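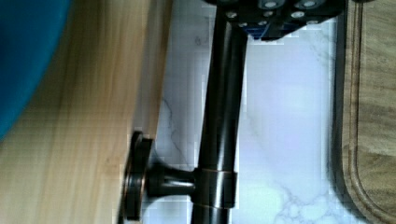
A dark bronze faucet with a side handle, against white marble.

Musard adds a recessed paper towel cabinet to its washroom line

People who look after public restrooms tend to have strong feelings about paper towels, and Olaia Rivas has been collecting those feelings for the better part of two years. Rivas heads product design at Musard, the washroom fittings maker, and in May the company began shipping the cabinet that came out of all those conversations, a recessed towel dispenser and waste bin in one unit called the Julument.

The cabinet fits into a wall opening between studs and holds 600 folded towels, which Musard says should carry a busy restroom through a full day without a refill. The body is stainless steel with a satin finish, the door is hung on a full-length hinge, and the waste bin underneath lifts straight out once the lower latch is opened. There's a narrow window in the door, too, so whoever is making the rounds can check the towel level while walking past (a small thing, but it was the request Rivas heard more than any other).

"I spent a lot of mornings following cleaning crews with a notebook, and they were very patient with me," Rivas said. "They'd open a cabinet just to find it was still nearly full, lock it again, and go on to the next one. Multiply that by a whole airport and you can see why they wanted a window!"

The first large order went to Lendico, which runs office buildings and had 27 of the cabinets put in over the spring. Iker Llorente and his father, Benito Llorente, handled the installation between them, working evenings so the restrooms could stay open during the day. The younger Llorente said the openings left by the old cabinets were a little too wide in most of the rooms, and that the optional trim collar took care of the gap without any patching of tile. Each unit took the pair under 3 hours, including hauling the old one down to the loading dock.

Demetrio Barrios, who manages supplies for the Lendico buildings, was glad to learn that the cabinet takes both C-fold and multifold towels, as he still had a good many cartons of each in the basement and no wish to send them back. He did ask for a different lock. The standard one uses Musard's own key, and his crews already carry more keys than they'd like, so the company supplied the order with locks matched to the ones on his soap dispensers. That option will now be open to other buyers as well.

A surface-mounted version for walls that can't be cut is being worked on by Sølve Dalen at the company's Gil plant, and it's expected to have the same door, window and bin. Dalen said the sample units are with a few customers now, and he'd like to hear back from all of them before settling on the depth.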